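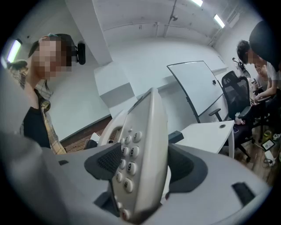 A white telephone handset with black printed keys.

Praying for people I will never meet

July 23, 2014

Last month our pastor asked me to take over the prayer list of our church. It is a sheet of paper, printed on both sides, and it lies next to the hymn books at the entrance. I said yes before I had read it with attention. When I came home and read it at the kitchen table, I found that I knew only the names on the first side. The second side has missionaries, a Bible school, two families in a country which is not named, and a line which says only "Liviu Pop, for strength". I have prayed for Liviu Pop for four years and I could not tell you who he is.

So I want to write a little about intercession, that is, prayer for other people. I am not a teacher of theology. I have studied bookkeeping. But I have been thinking about it on the bus for some weeks now and my thoughts become clearer when I write them.

In the church where I grew up, prayer for others was done by the priest. We stood and we listened, and at the right places we answered with the words we knew. I do not say this to complain. Those words are still in me, and when my father died they were the only words I had. But it meant that I came to the age of thirty-one without ever having prayed aloud for another person with my own sentences. The first time was in the house of Menaka Pramanik, in the Cirville group, and I was so afraid of my English grammar that I prayed in my mother tongue. Everybody said amen anyway.

The verse I come back to is in the first letter to Timothy, in the second chapter: "I exhort therefore, that, first of all, supplications, prayers, intercessions, and giving of thanks, be made for all men." For all men, and then at once he adds kings. When I was younger I read over this quickly. Now I stay at it. Timothy had surely never met the king. The king of that time was no friend of the church. And still the apostle puts him on the list, on the second side of the paper, as it were.

There is an objection which I have heard from several people and which I have also felt myself. If God knows already what Liviu Pop needs, what can my prayer add? I asked this of Jahangir Hettiarachchi, who has led the Bible study longer than I have been a member. He did not answer directly. He asked me to read the sixth chapter of Matthew, where the Lord says that your Father knows what you need before you ask him, and then to look at what comes next. What comes next is the Lord's Prayer. So the same mouth which says "he knows" says also "pray like this". I have looked at these two verses side by side many times since, and I cannot explain how they fit, but I can see that he did not find them difficult to say one after the other.

Also Paul. He was a man who believed strongly that God carries out his plans, and he begs for prayers in nearly every letter. "Brethren, pray for us." He writes to the Romans, most of whom he had not seen yet, and asks them to strive together with him in their prayers. Perhaps some of them sat in Rome and said to each other, who is this man exactly?

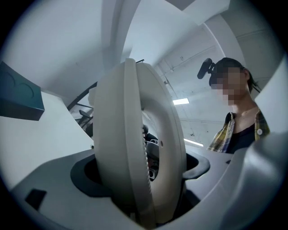 Light grey plastic ring in its dark holder.

Now something practical, as I promised Hashini Sultana that I would put it here. She asked me how I go through the list without falling asleep, and this is a fair question.

I do not pray the whole list in one evening any more. I did this for the first week and by the end I was only reading names, like somebody who checks an invoice. Now I take four names. I say the name aloud. If I know something of the person, I say that. If I know nothing, I take a prayer from the letters and put the name in it. The one in Colossians, first chapter, from verse nine, is very good for this: that they might be filled with the knowledge of his will, that they might be strengthened, with patience and joyfulness. I can pray this for anybody. I can pray it for Liviu Pop and it even has the strength in it.

Then I am silent for a short time. This is the hardest for me. My head goes to the shopping, or to the question if I have locked the bicycle. I used to be angry with myself about it. Menaka told me to simply pray for the bicycle and come back — I thought she was making fun of me, but she was serious, and it works better than being angry.

I keep a notebook too. On the left page is the name and on the right page whatever I hear later. Most of the right pages are white. I was a little sad about this in the beginning. But Hebrews eleven says of the old believers that they died in faith, not having received the promises, but having seen them afar off. A white page is not such a terrible thing beside that.

One more matter. Some of you have asked if names can be added. Yes, please, but ask the person first. Two years ago an illness was printed on the sheet before the woman had told her own sister, and this did harm which took a long time to repair. A first name is enough. "For a family in difficulty" is also enough. God does not need our details to find the address.

Jahangir Akanda has asked that the Bible school be moved to the first side, as they begin the new term without a teacher of Greek. I will do it for the next printing. The print is small already, so I may have to leave out the line with the hymn numbers, which I think are on the board in any case.

And I have decided to ask in the office who Liviu Pop is. I have waited four years and I notice I am a bit shy about it. If somebody who reads this knows him, please write to me. I would like to know if he is well. If he is in good health and strong for a long time already, I will keep him on my list all the same, I have become used to him.

Next time I want to write about the psalms which ask for bad things to happen to enemies, because at the Bible study we came to Psalm 109 and then it was time for tea.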